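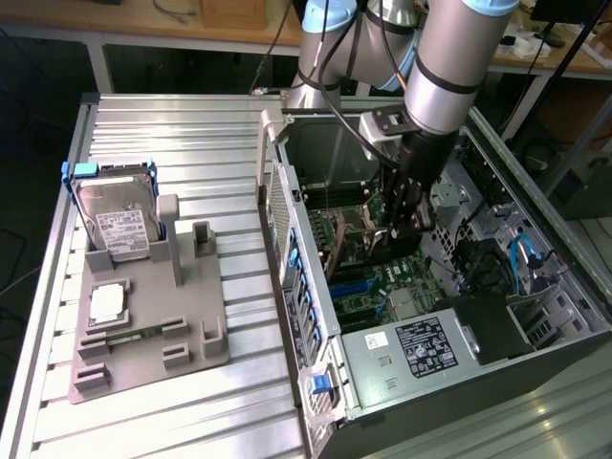
A two-finger gripper over the memory slots of our PC test case, with the drive, processor and memory module waiting in the fixture.

About Tasider

We are a small workshop that tries out grippers, arms, cameras and controllers for people who have to choose between them. Our customers are mostly repair firms, recyclers and small manufacturers who would like a robot to take over some fiddly job, and who have a pile of brochures on the desk and no easy way of telling which promises will hold up on their own parts. They send us the parts, or describe them to us over a long cup of coffee, and we put the equipment through its paces and write down what we find.

Tasider was started by Ingegerd Nyberg and Birger Blomqvist, who had shared an office for years at a firm that built packing lines and had spent a good deal of that time arguing over fingertips. Ingegerd liked them soft and Birger liked them hard. They took a room behind Birger's brother's joinery, bought one second-hand arm, and settled the argument by testing 6 pairs of fingers on the same box of parts for a whole August. Hard fingers won on memory modules and soft ones won on nearly everything with a cable attached, so they are both still rather pleased with themselves.

These days there are seven of us. Natália Malý looks after the cameras and the lighting, and is the person to talk to if your parts are shiny. Cormac Moynihan writes the control software and keeps our older controllers going well past the age at which most people would have given up on them. Alvar Engebretsen designs and prints the fixtures, and he'll happily make you one to take home at the end of a trial if you ask him nicely – he likes to hear how they get on.

A good part of our work is on desktop computers. An old tower case is a wonderful thing to test on! It has slots that want a straight push, latches that want a sideways one, loops of cable that get in the way of the wrist, and walls that leave a gripper very little room to open. We lay the case on its side on the bench, stand the loose parts in a printed fixture next to it, and ask each gripper to do the same set of jobs in the same order. A standard comparison is 90 attempts for each part and each gripper, and we keep the failures as carefully as the successes, with a note of what went wrong. Customers tell us those notes are the pages they go back to.

Our reports are written in plain language and usually run longer than we meant them to. We have finished 430 trials so far, and the shortest report of the lot was a single page telling a customer that the tool they already owned would do perfectly well.

We don't sell equipment and we take no commission from anybody who does. Makers do lend us things from time to time, and when they do we say so on the first page of the report.

Visitors are very welcome. Bring your most awkward part with you, and do let us know beforehand if it's a heavy one, as the door from the yard is narrow and we may need to borrow the joinery's trolley.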